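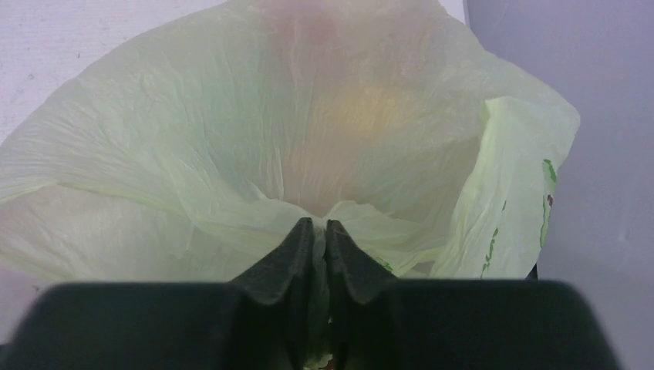
But my subtitles start out fine and they're way ahead by the second half, wrote a reader after Part 1, so what did I do wrong? Nothing, most likely! You've got a speed problem on top of a delay problem, and I should have put both in one section. So let's do it now.

September, by the Brodidum guide desk

Part 2: Getting your subtitles in step

I'm using my copy of Paracha for this (139 minutes, lots of talking, perfect for testing), but any film will do. Have it open in Brodidum with the subtitle file loaded.

1. Make a copy of the subtitle file and work on the copy. I skipped this once and spent an evening regretting it.

2. Play the first scene with clear dialogue and pause on the first spoken word. Skip songs and voices from another room, they're a pain to line up.

3. Open Timing > Delay. Mine needed 400 milliseconds. A plus number makes the lines show up later, a minus number makes them show up sooner.

4. Jump to a scene near the end and check again. If it still matches, you're done, go to step 7.

5. If it's drifted, open Timing > Stretch and pick "Match two points." Set point 1 at your early line and point 2 at the late one, then press Apply.

6. Look at a line somewhere in the middle. If only the middle is off, your subtitles were probably made for a different cut, and stretching won't fix that. Look for another file.

7. Save as a new file, in the same folder as the film.

Note: Pressing Apply twice stretches the file twice. Use Undo if your finger slips (mine does, all the time).

Caution: If you watch through an Orel player and a Grastau soundbar, turn off the soundbar's own audio delay before step 2. I had mine set to 400 as well and was chasing my tail for an hour.

Changing the font and size is in Part 3.

We use cookies to remember your settings. Accept | Manage choices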